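Flomotham Makers Forum > Machines and Maintenance > Hand-held gripper: pads, slop and the dreaded tubs

wobblybench wrote:
Right, I need some opinions before I order the wrong thing again. I look after the pair of hand-held grippers at our place and I've got 300 pick-and-hold goes to get through with plastic food tubs. Glass jars, fine. Cardboard, lovely. Tubs, horrible! They creep round in the fingers when I tilt my wrist, always towards the lid side. I'm on the black pads with a soft face, the ones Seol sell in a sheet, one screw per finger block. They've been on since May. Do I change the pads or is it the arms?

Drendik_fan wrote:
Pads. If they've been on since May they're done. I know they look alright but the fuzz lies flat and then you may as well be holding the thing with two bits of cardboard. Peel, clean off the old glue, stick new ones on, leave overnight with a clamp. Job done.

yuen_yt wrote:
I'd not be so quick. Check the threaded inserts in the arms first. Mine looked perfect and one of them was turning in its hole whenever I squeezed hard, so one finger always arrived a bit late and pushed the tub round. Put a hex key in the screw and watch the brass, not the screw. If the brass moves, no pad in the world will help you. 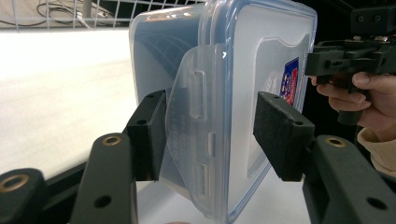

The other thing I do is set both finger faces with the tub already in there. Everybody squares them up against each other with nothing between and then wonders why it goes wrong on something with a lip round it. Loosen the pad screws a quarter turn, close on the tub gently, let the blocks find their own angle, then nip them up. Takes me a minute.

Drendik_fan wrote:
Sorry Yao-tsung but no. Do that and your blocks are set for one tub and wrong for everything else. I keep mine dead parallel and let the pad do the work, that's what it's for.

yuen_yt wrote:
Well, he's got 300 of the same sort of thing to do! I'd set it for tubs and put it back afterwards. I wrote the angles on a bit of tape inside the lid of the toolbox.

marrowfat wrote:
Bit of both for me. My log says 1140 closes on one set of pads before I noticed any creep, and the set after that went 2581, so I don't believe in changing them by the calendar. I do wipe them though. Tubs straight out of the packet have something slippery on them and it ends up on the foam. Damp cloth, no solvent (I melted a set with solvent, don't ask).

wobblybench wrote:
OK so I've had it apart. Left arm, upper insert, turning like a doorknob. Yuen was right, annoyingly. Warmed it up with the iron and pushed in a slightly fatter one from the Tidex bag, let it cool with the screw in so it stayed square. Pads were a bit flat as well so Drendik_fan can have half a point. Haven't touched the angles yet, going to try it parallel first.

Drendik_fan wrote:
Half a point accepted. Parallel is the correct choice.

yuen_yt wrote:
Go easy on that screw for a day or so, and do the same check on the other gripper while you've got the iron out. They were built off the same bag of inserts, weren't they?

wobblybench wrote:
They were. Ugh. Kettle on, then.

Related threads
Pad glue: contact adhesive or double-sided tape?
Sticky trigger on a second-hand gripper
Tidex inserts, which size for a printed arm
Post 3305: show us your toolbox

We use cookies to keep you logged in. By carrying on you agree to our cookie policy.

Contact us | Flomotham Makers Forum | Back to top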